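Home > Community Help > Shared Spaces > Cleaning and Upkeep

Shared rec room and kitchenette: how do you divide up the tidying?

Posted 2019-01-21 by Orkamer

Hello all, and apologies in advance for the long post. I've been reading this site since July and finally have something to ask. Our building has one long recreation room that everyone on the floor shares, plus a little kitchenette, and I have somehow become the person who looks after both. I don't mind at all (I like the room, and I like seeing people use it!) but I would love a routine that doesn't eat my whole evening.

The room has brown carpet from end to end, and we keep the game tables out all the time because they are too heavy to be moving back and forth. People bring their computers in with them, so there is often a laptop open somewhere when I'd like to be wiping a surface. And then there is the kitchenette, where dishes get left in the sink and I can never tell if the person is coming back for them.

What I'd like to know:

How often do you clean the game tables, and with what? I've been using a damp cloth on everything and I have a feeling that's wrong for the foosball field.

Do you touch other people's laptops, or clean around them?

Is there a kind way to handle the cups in the sink? I've put up one sign already and I don't want to be the sign person. 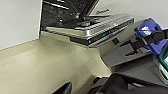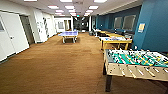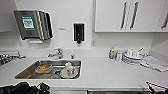 Answers

Stosport
Member, 287 posts

What a nice room to have, and that blue wall is lovely! I looked after a youth club for years and we had foosball, ping-pong and a few other tables, so let me tell you what I ended up doing, for what it's worth.

Foosball first. Go easy on the damp cloth. I vacuum the field with a soft brush attachment, working in between the rods, and then go over it with a cloth that has been wrung out until it hardly feels wet. The handles need more attention than the field does, because everybody's hands are on them. I wipe those every evening and the rest once a week. For the rods, use whatever your table's manual suggests and only a drop of it. I once used far too much and we had little dark spots on the carpet for months.

Ping-pong is easy: a soft cloth and a bit of plain water, then dry it. If yours is air hockey with the white top, keep liquids well away from the tiny holes. Dry cloth, then the vacuum — and never spray straight onto it, put the spray on the cloth.

Do the carpet last, after all the tables, or you will do it twice. I start at the far end and work back toward the door.

As for laptops, I leave them exactly where they are. I clean the free part of the table and come back for the rest another day. Nothing good comes of closing a lid on somebody's work, and I wouldn't have a spray bottle anywhere near an open keyboard.

Villa
Member, 41 posts

just put a bin out and anything left in the sink overnight goes in it. worked at my old place

Estesent
Moderator, 2644 posts

I'd be a little gentler than the bin, myself, but I do agree that a fixed time helps. On our floor the rule is that the sink gets cleared at the end of the day by whoever has the turn, and we go in turns of 3 people so it never falls on the same one. The person on turn washes whatever is there, no grumbling, and sets it in the rack. I know that sounds unfair, but with turns that short, people start rinsing their own cups fairly quickly, because they know whose evening they're spoiling.

Some small things for the kitchenette. You already have dish soap out by the sink, so a brush standing next to it would be a good addition if there isn't one tucked away. Food left in a bowl should be scraped out before anything gets stacked on it. Swap the cloth on the counter often, more often than you think, and hang it up between uses so it can dry. And empty the rack into the cabinets in the morning! A full rack is the reason half the cups in our sink stay there: people want to put them somewhere and there's no room.

With signs, I would keep just the one and put it at eye level over the sink. Ours says "Please wash your cup before you go, thank you" and it has been up so long that visitors read it out loud to each other.

Orkamer

Thank you both so much, and Villa too, although I think there would be a riot over the bin. I'm going to try the turns, and I'm putting the damp cloth away until I've found the manual for the foosball table. If anyone knows how to get dust out of the corners of the field where the brush won't reach, I'm all ears.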